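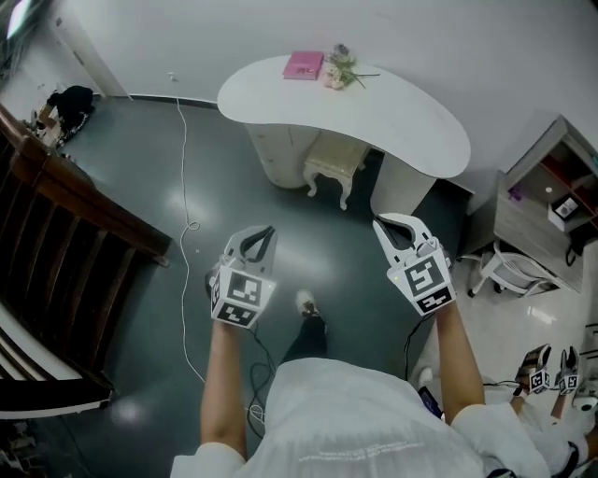
# Part-time alterations and mending assistant

Perkby is a clothing repair and alterations shop with a workroom at the back and a small counter at the front. We take in hems, zippers, linings, worn elbows and cuffs, and some work on uniforms for two local restaurants and a dental office. We are looking for one person to join the workroom part time, 22 hours a week to start.

Posted 2022-06-03. The position is open until filled.

## The work

Most of what comes through the door is ordinary. Pants get shortened, waistbands get let out, zippers get replaced. You would spend most of each shift at a machine and the rest at the pressing table or the cutting table. Hand sewing comes up every day, mainly blind hems, buttons and lining repairs.

You would be expected to:

- hem pants, skirts and sleeves, including lined jackets once you have been shown how we do them
- replace zippers in jeans, dresses and light coats
- patch and darn, by hand and by machine
- press finished work and hang it with the correct ticket
- pin customers at the fitting mirror when the counter is busy
- clean and oil your machine at the end of the week and tell Dean if something sounds wrong

We do not take leather, fur or wedding gowns. Those go to another shop and the counter keeps their card.

Dean Catterall runs the workroom and assigns the tickets each morning. Chiharu Kuroda does the tailored jackets and coats and will train you on linings. Indira Venkataraman handles the counter, the phone and the schedule.

## Hours

The shift is 9:30 to 3:00, four days a week. With the half-hour unpaid lunch, that makes five hours at work each day, and the remaining two hours are for the Saturday counter, which the workroom staff cover in turn. In practice you would work one longer Saturday each month and we average the hours out.

November is our busiest month. We ask everyone not to take vacation then unless it has been agreed by the end of summer. Extra hours are available at that time if you want them. They are not required.

## Pay

Pay is hourly and depends on experience. We will tell you the rate on the phone before you come in, so you can decide if the trip is worth it. There is a raise after the first 200 hours if Dean is signing off your work without rechecking it. Staff get their own alterations free and pay cost for thread and zippers.

We pay every other week by direct deposit. You will be an employee on payroll, not a contractor, and you will get paid sick time from the first day.

## What we are looking for

You need to be able to sew a straight, even seam on an industrial machine, or on a home machine well enough that we can move you over. You need to be able to thread, wind a bobbin and change a needle without help. You should be comfortable with a seam ripper, as a good part of this job is taking apart what somebody else made.

Two years of paid sewing work is a plus. Costume shop, dry cleaner, upholstery and bridal work all count. If you learned at home and have never been paid for it, apply anyway and bring more samples.

You will be on your feet for part of the day and will sometimes lift a bin of coats. The shop is up three steps from the street and does not have a ramp. The bathroom is on the same level as the workroom. If you need a different chair, table height or lamp, tell us and we will see what we can do. One of the machines is already on an adjustable stand.

English is used at the counter. In the workroom it matters less, and the tickets are mostly measurements.

## How to apply

Send a short note to Indira by mail or drop it off at the counter. A resume is fine but you do not need one. Please include:

1. Your name and a phone number where we can reach you in the evening
2. What sewing you have done and on what kind of machine
3. Which weekdays you cannot work
4. The earliest date you could start

Put "Workroom, ref. 222" on the envelope. We had a counter position open in the spring and some of those notes are still coming in.

We will call people as the notes arrive. If we would like to meet you, we will set up a visit of a little over an hour. Bring two or three things you have sewn or repaired. They do not need to be fancy, and we would prefer to see a mended pair of jeans over a quilt. We will look at the insides.

During the visit you will do a paid trial: one plain hem, one zipper in a sample skirt and one button with a shank. We supply the fabric, thread and tools, but you are welcome to bring your own thimble and scissors. Payment for the trial is in cash on the day, whether or not we offer you the job.

We ask for one reference. It can be a former boss, a teacher or someone you have sewn for. We will not call them until after the visit, and we will tell you first.

Everyone who comes in for a trial will get a phone call with an answer within a week.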